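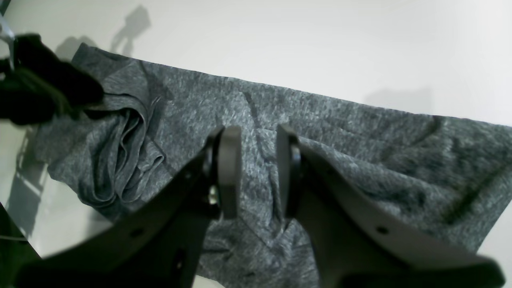 Call for Participants: Folding and Storing Knit Garments
Plison Institute for Textile Care
Study reference 3573

The Plison Institute for Textile Care invites adults who do laundry for themselves or for others to take part in a study of how knit clothing is folded, stacked and put away. The study forms part of the Stesteo program on everyday garment care. Sessions are held in the Hillis Building, and applications are accepted through the end of January or until all places have been filled.

No training or work experience in laundry, retail or tailoring is required. Applicants with such experience are also welcome and will be asked to state it on the application form.

Background

Knit garments such as T-shirts, sweatpants and light fleece tops make up a large share of what many households wash each week. Printed care labels give instructions for washing and drying. They say very little about folding, and the advice found in household manuals was written mainly with woven shirts, sheets and table linens in mind. Knits stretch under their own weight, roll at the cut edge, and take a different shape depending on where they are picked up.

An earlier round of the program collected written accounts of folding from 183 households. Respondents described their methods in considerable detail, and the methods differed more than had been expected, even among members of the same family. Many respondents also noted that they did not follow their stated method when in a hurry. The present study therefore asks participants to fold garments in person, at a table, and to talk with a member of the study staff about the choices they make.

The results will be used to prepare a short guide to folding and storage for general readers, along with teaching materials for adult education classes in home care.

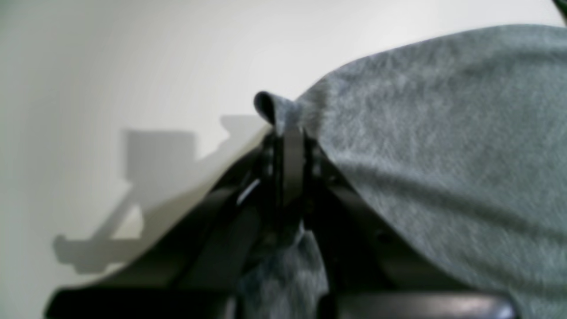

Gray fabric with a soft, fuzzy surface, held near a folded corner.

Who May Apply

Applicants must meet all of the following conditions:

Be 18 years of age or older on the date of the first session.
Fold laundry at home at least once a week.
Be able to stand or sit at a table and handle light clothing for periods of up to 20 minutes. Adjustable seating is available on request.
Be able to follow spoken and written instructions in English. Applicants who prefer to have an interpreter present should indicate this on the form.
Be available for both sessions.

Persons who are employed by the Institute, or who live with an employee of the Institute, are not eligible. Persons who took part in the earlier written survey may apply, and should enter their previous participant code if they still have it.

The study seeks a broad range of participants. Applications are particularly encouraged from people over the age of 65, from people who have the use of one hand or limited grip strength, and from people who fold clothing for a household of five or more. Left-handed applicants are asked to note this on the form so that the table can be set accordingly.

What Participation Involves

Each participant attends 2 sessions, which are scheduled at least one week apart. A session lasts about 100 minutes, with a break at the midpoint.

First session. The participant is received at the front desk, reviews the consent form with a staff member and is shown to the folding table. The session begins with a small set of garments supplied by the Institute. The participant folds each one as he or she would at home, without instructions as to method. A second set follows, which the participant is asked to fold to fit a shelf of a given depth. A short interview closes the session.

Second session. The participant is introduced to two methods of folding selected by the study team and practices each until comfortable with it. The participant then folds a mixed set of garments, choosing freely between the new methods and his or her own. A final interview covers ease of use, appearance of the finished fold, and whether the participant would expect to use either method at home.
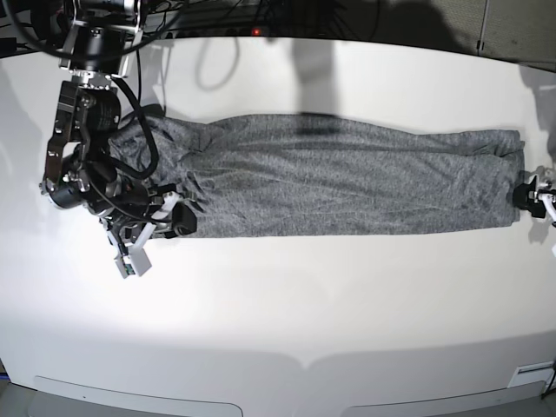

Long garments receive particular attention in the second session. Sweatpants are commonly folded lengthwise first, leg over leg, and then brought up from the hem in halves or thirds. Participants in the written survey disagreed on whether the waistband should finish on the inside or the outside of the bundle, and on whether the strip should be smoothed fully before the next fold is made. Both questions will be discussed in the interview. There is no correct answer to either, and participants are asked not to practice or read up on the subject before attending.

Time taken is recorded, but speed is not a measure of performance in this study. Participants should work at the pace they would ordinarily keep.

Garments and Materials

All garments are supplied by the Institute, with one exception. For the second session, each participant is asked to bring one clean knit item from home that he or she finds difficult to fold. The item may be of any size or color. It should carry no pins, badges or other sharp fittings, and it will be returned at the end of the session.

Institute garments are washed between uses in an unscented detergent, without fabric softener. Participants who have a known sensitivity to detergents or to particular fibers should inform the study office before the first session. Cotton gloves can be provided.

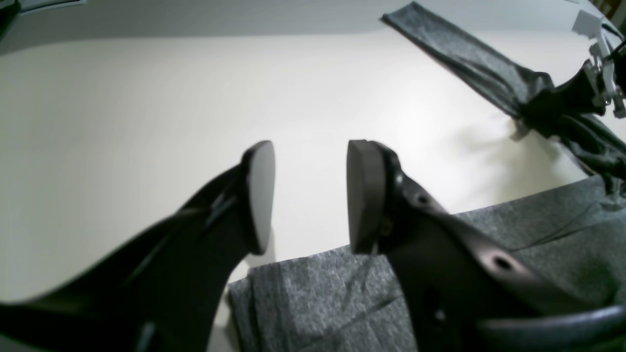

Finished folds are reviewed under three headings: alignment of edges, evenness of thickness, and surface. The third of these covers creases and trapped wrinkles, and it is the heading on which reviewers most often need to consult one another. Gray heathered cloth is a useful case. Its flecks of light and dark can make a shallow crease hard to judge, whereas a longer one, such as the diagonal crease running toward the right in the cloth on the table in the photograph, is easier to identify and would be marked. Reviewers also note fabric that has bunched at the point where it is held, as at the lower end of the raised strip in the same photograph. Marks made under these headings describe the fold and are not used to rank participants.

Schedule and Location

Sessions take place on weekday mornings and afternoons, with a limited number of evening appointments on Thursday beginning at 5:30 p.m. Evening places are reserved in the first instance for applicants who work during the day. Applicants may list up to three preferred times on the form. The study office will make every effort to meet these preferences but cannot guarantee them.

The Hillis Building has step-free access from the parking lot on its east side. Accessible restrooms are located on the same floor as the study office. Participants who arrive more than 15 minutes late may be asked to reschedule. A waiting area is available for companions, and children may remain there only if accompanied by another adult.

Compensation

Participants who complete both sessions will receive $100, paid by check or prepaid card at the close of the second session. Those who withdraw after the first session will receive half of this amount. Travel expenses are not reimbursed separately. Parking is free of charge for the length of the appointment, and a permit will be issued at the front desk.

Funding for participant compensation is provided by the Chauke Fund for Home Studies. The fund has no part in the selection of participants and does not receive their names.

Privacy and Consent

Participation is voluntary. A participant may decline any task or question, take additional breaks, or withdraw at any point without giving a reason. Interviews are recorded as sound only, and the recordings are deleted once a written transcript has been checked. Photographs of finished folds are stored under a participant code. Names and contact details are kept apart from study materials and are accessible only to the study office.

Participants may ask to have their transcript and photographs removed from the study at any time up to four weeks after the second session. Requests should be made in writing and should include the participant code.

How to Apply

Application forms may be collected from the study office in the Hillis Building or requested by mail. Completed forms should be returned to the office, marked "Study 3573," and should include:

Full name and a daytime telephone number
Age and number of people in the household
A brief statement, of no more than one page, describing which garments the applicant folds most often and where they are stored
Preferred session times
Any request for seating, interpretation, gloves or other arrangements

Applicants will be notified of the outcome within three weeks of receipt. Those who are not offered a place may choose to be added to a waiting list, from which places will be filled in the event of cancellation.

Questions about eligibility, scheduling and access should be directed to Mandla Mkhize, Participant Coordinator. Questions about the purpose of the study or the use of its results should be directed to Braulio Arellano, Study Lead. Both may be reached through the study office between 9 a.m. and 4 p.m. on weekdays.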